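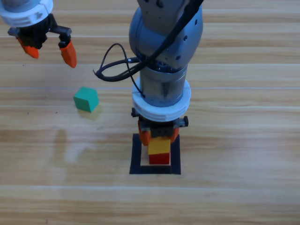 Subject: Nurkia dropper post sinking on long climbs

Hello to everyone at Nurkia support, and thanks in advance for reading all this, because I do tend to go on a bit. I've got one of your dropper posts on my Makex cross-country bike and it has started sinking under me on the climbs. I only bought it in March and I really do love it when it behaves! It comes down 10 mm or so over a long climb, and then pops back up happily when I press the lever. I've had it off the bike and measured it on the light wood tabletop, where the seams run left to right and give me a nice straight line to lay a post along, and at full height it's the length your manual says it should be.

What I've tried so far:

Checked the seat clamp first, as a mate in the club was sure the whole post was slipping down the frame. I put a strip of tape around it at the collar and rode my usual loop, and the tape hadn't moved, so it's the inner part that's dropping.

Backed off the cable tension at the lever by 3 full turns. It felt a little better for the first climb and then did the same old thing. I've left it slack enough that there's a bit of play in the lever.

Took the cable off completely and rode with the post up. Still sank. I thought that was pretty telling, but you'll know better than me.

Swapped the saddle back to my old Temis one in case the rails were doing something odd (I know, I know). No change.

Gave everything a wipe down and a bit of fresh grease at the seal. It moves beautifully now, including downwards.

The post has done 1,000 km, nearly all of it on dry trails, and it's never been hung up by the saddle or pressure washed. I bought it through Lehner, and they were lovely about it but said the cartridge is your department.

I've got a marathon race coming up and I'd be so grateful to have it sorted by then, even if that means fitting the cartridge myself in the garage. I'm comfortable with the tools. Is it the 30 mm collar tool I'd need, or does that one only fit the older model?

Reply from Nurkia support, 9:40 am

Thanks for such a thorough write-up, it saved us a few emails! Sinking with the cable off points to the cartridge, and we'll replace it under warranty. You've got the right collar tool. Please reply with your postal address and a photo of the serial number, and leave the cable disconnected until the new one's in.

Status: waiting on customer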